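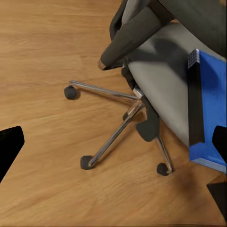

Call for participants: teach a robot arm in simulation, from your own desk

The home robotics group at Trakero is looking for people to help with the second round of a study on how robots learn to handle the everyday clutter of a work room. You do not need a technical background, and we would be especially glad to hear from people who have never driven a robot of any kind.

Some background first, for those who like to know what they are signing up for. Over the past year we have been comparing two ways of collecting demonstrations, meaning recordings of a person steering the arm through a task from start to finish. In one, people steer a physical arm in our lab. In the other, they steer a simulated arm through rendered rooms, watching through the camera mounted at the gripper. The first round gave us 1,052 simulated demonstrations and 448 from the physical arm, all of them used to train the same control program, which we call Balirov. When we mixed the two sets, Balirov did better on furniture it had never met than it did with the physical recordings alone. That pleased us very much, but we have a worry about it. Nearly all of the first-round recordings came from people in our own building, who tend to approach a chair or a storage bin in much the same careful way, and we would like to know how far the result holds when the demonstrations come from a wider mix of hands and habits.

So this is where you come in! We have places for 54 participants. You would complete 5 sessions, each lasting a little under an hour, using a browser and a handheld controller that we mail to you with a prepaid return label. In each session you will move the simulated gripper around office and living room furniture – reaching past chair legs, lining up with the side of a bin, picking small things up off the floor – and after each task you will answer a few short questions about how hard it felt. The view from the gripper takes some getting used to, as you are often looking steeply down with the fingers at either side of what you can see. Your first session is mostly practice, and nothing you do in it is scored.

Please do not worry about bumping into things. We keep the clumsy attempts as well as the smooth ones, and in the first round some of the most useful recordings were from people who missed, backed off and tried again.

Who can take part

You should be 18 or older, comfortable reading instructions in English, and able to use a handheld controller with at least one hand. Left-handed people are very welcome (we had far too few last time). You will need a laptop or desktop computer and a steady internet connection. A phone or tablet will not work, I am sorry to say. If fast-moving pictures on a screen make you feel ill, please mention it when you write and Lizelle Chauke will talk through the slower display setting with you before you decide.

What you receive

Participants are paid for every session they finish, including the practice one, and you may stop at any point and keep what you have earned. The full payment schedule is in the information sheet. We will also send you a plain-language summary of the results once the analysis is done.

Your recordings

We store the controller movements, the simulated camera view and your answers. We do not record your face, your voice or your room. Naledi Adams looks after the data and can remove your recordings on request until the end of January, when the set is closed for training.

How to apply

Write to the study desk through the contact form on the Trakero site, with "Balirov round two" as the subject. Tell us your time zone, which hand you prefer, and whether you have used a game controller before (either answer is fine). Nam-gil Cha schedules the sessions, and there are slots as early as 7 a.m. and as late as 9 p.m. Questions about the research itself can be addressed to Meirion Ruddock, who leads the study and is always happy to talk about it, sometimes at length.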